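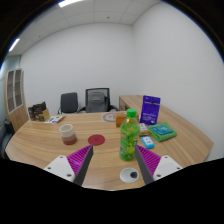

# Jitero H2 Hand-Held Demonstration Gripper

The Jitero H2 records manipulation demonstrations without an arm. The operator holds the tool, performs the task, and the unit logs wrist-view video, jaw opening and tool pose against a single clock. Recordings load directly into Nunau Studio for trimming and export.

The finger geometry matches the Jitero R2 arm-mounted gripper, so a policy trained on H2 data runs on the R2 with no change to the jaw model.

## Fingers

Each finger is a ribbed fin-ray pad on a rigid mounting block. The pads flex around round objects such as bottles and cups and return to shape on release. Standard pad color is magenta, chosen for easy segmentation against wood, white and gray work surfaces. Pads are a wear part. Replace the pair together – mixed pads close off center.

## Camera

The wide-angle lens keeps both fingers and most of a desk in view during the approach. Corners of the image outside the lens circle are black and carry no data. Do not crop them before calibration; the Studio calibration step uses the full circle.

## Specifications

| Item | Value |
|---|---|
| Episodes per storage card | up to 3000 |
| Pad set life | 1008 operating hours |
| Jaw position signal | Absolute, no homing needed |
| Data connection | USB-C, locking |
| Spare pad sets included | 3 |
| Arm adapters available | 13 |

## Recording notes

- Start each episode with the jaw fully open and the target object visible between the fingers.
- Leave ordinary clutter on the desk. Policies trained on bare surfaces do poorly near packaging, towels and jars.
- Move at the speed the arm can follow. Studio flags segments that exceed the R2 joint limits.
- For transparent or liquid-filled objects, vary the lighting between episodes.
- Wipe the lens at the start of every session. Smears near the center degrade pose tracking first.

## Remote control

The H2 also works as a leader device. With the Brestell link module fitted, jaw opening and hand pose stream to an R2 in real time, and both sides are logged. The link module is sold separately and needs a wired network.

## Ordering

Order code H2-S covers the gripper, spare pads, cable and case. Arm adapters are listed on the Stougaard accessories page. Units ordered before December ship with firmware 3 and need the free update for leader mode.

Technical questions: Hawi Gudeta, applications. Calibration service and returns: Skarphéðinn Vigfúsdóttir.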